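Clasell Pullico – Zweiarm-Arbeitsplatz zum Anlernen

Artikelnr. 343
Hersteller: Clasell
Vertrieb und Vorführung: Kofler

Kompletter Arbeitsplatz mit zwei Armen, Metallrahmen und Steuerung. Für Labore, Lehrwerkstätten, kleinere Entwicklungsabteilungen. Wird angelernt durch Vormachen: Bediener sitzt am Platz, führt die Bewegung aus, System zeichnet auf. Programmierkenntnisse für den Einstieg nicht nötig, für alles danach schon hilfreich.

Lieferumfang

- 2 Arme, schwarz, mit Anschlussleitungen je 2 m
- Rechteckrahmen, schwarz, wird zerlegt geliefert
- Steuereinheit mit Netzteil
- Software Pullico, Einzelplatz, 30 Monate Updates
- Satz Ersatzfinger (verschleißen, bitte gleich mitbestellen wenn viel mit Kunststoff gearbeitet wird)
- Handbuch deutsch/englisch, gedruckt nur auf Wunsch

Nicht dabei: Tisch oder Podest, Monitor, Kameras, Übungsmaterial. Das fragen fast alle, deshalb steht es jetzt hier oben.

Aufbau und Platzbedarf

Rahmen zu zweit aufstellen. Geht auch allein, dauert dann aber und die oberen Ecken werden schief. Untergrund eben, darf nicht federn. Zwei Arbeitsplätze nebeneinander sind kein Problem, dann bitte getrennte Stromkreise und genug Abstand dass sich die Arme nicht ins Gehege kommen. Leitungen am besten von der Decke runter, nicht über den Boden – da fährt immer jemand mit dem Stuhl drüber.

Transportgewicht komplett 47 kg, kommt auf Palette. Bitte Annahme klären, Spediteur liefert nur bis Bordsteinkante.

Was geht, was geht nicht

Gut: Greifen und Ablegen, Umfüllen von Kleinteilen, Körbe ein- und ausräumen, Sortieren, einfaches Falten. Mäßig: alles was durchsichtig ist oder spiegelt. Tischflächen mit starkem Lichtreflex machen der Erkennung zu schaffen, matte Unterlage drunter hilft sofort. Gar nicht: Flüssigkeiten offen, heiße Teile, Betrieb ohne Aufsicht.

Vorführung bei Kofler

Die Plätze kann man vor dem Kauf ausprobieren. Vorführtermine im Oktober laufen im großen Laborraum, Dauer 2 Stunden, kostenlos. Max. 30 Teilnehmer pro Termin, bei den letzten war es voll. Ablauf ungefähr immer gleich: kurze Einführung durch Grigore Avram, dann wird an den Plätzen gearbeitet, dann darf jeder der will selber ran. Eigene Teile mitbringen ist ausdrücklich erwünscht, was nicht klappt sehen wir dann halt auch gleich. Festes Schuhwerk braucht es nicht, lange Haare am Platz aber bitte zusammenbinden wenn man direkt an die Arme geht.

Während der Vorführung sitzen die Bediener hinter den Rahmen am niedrigen Podest, Besucher stehen davor und können Fragen reinrufen. Körbe mit hellem und orangem Kunststoff gibts bei uns auch einzeln, siehe Zubehör.

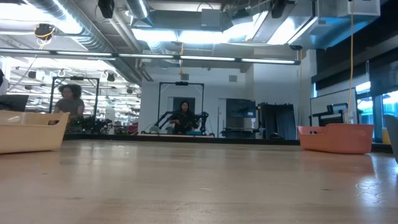

Anmeldung

Per Formular oder Telefon, Firmenname und Personenzahl angeben. Bestätigung kommt innerhlab von zwei Werktagen. Gruppen ab zehn Personen bekommen einen eigenen Termin. Parken im Hof, Einfahrt hinter dem Tor rechts halten.

Lieferzeit und Preis

Preis auf Anfrage, hängt von Armlänge und Lizenzen ab. Lieferzeit derzeit 47 Werktage ab Auftrag. Schulen und Hochschulen bitte im Formular ankreuzen, gibt eigene Konditionen. Vorführgeräte werden gelegentlich abverkauft – wer Interesse hat, kurze Mail, wir führen eine Liste.

Zuletzt aktualisiert: 10.02.2026

Kommentare (4)

werkstatt_nord
Waren beim letzten Termin dabei. Gut gemacht, hätte gern länger selber probiert. Mit unseren Blechteilen ging es erst nach dem dritten Anlauf, mit Gummifingern dann problemlos.

M. T.
Passt der Rahmen vom alten Heser Gestell? Wir haben noch zwei davon rumstehen.

Kofler Vertrieb
@M. T. Leider nein, Bohrbild ist anders. Adapterplatte ist in Arbeit, Termin kann ich noch keinen nennen.

lehrwerkstatt2
Kann man die Aufzeichnungen exportieren oder bleibt alles in der Pullico Software? Im Handbuch steht dazu nix gefunden.

Ähnliche Artikel

Clasell Ersatzfinger Gummi, Satz
Clasell Einzelarm für Tischmontage
Heser Untergestell niedrig, schwarz
Kunststoffkorb rechteckig, creme oder orange
Matte Arbeitsunterlage, Zuschnitt
Pullico Mehrplatzlizenz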